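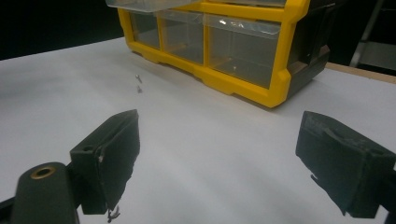 Doolan moves small fixings to drawer units

Doolan has finished moving the small fixings at its Kunen workshop out of mixed tins and into plastic drawer units with clear fronts. The change covers 183 part numbers, mostly screws, washers and terminal pins. Each drawer holds one size only and is limited to 454 grams.

Loose screws left on a bench at the end of a shift are to be measured and put back in the matching drawer by 4.40 pm. Any that cannot be matched go to scrap.

Labels will be fitted in June. The Fladska store will change over after the stock check there on Friday.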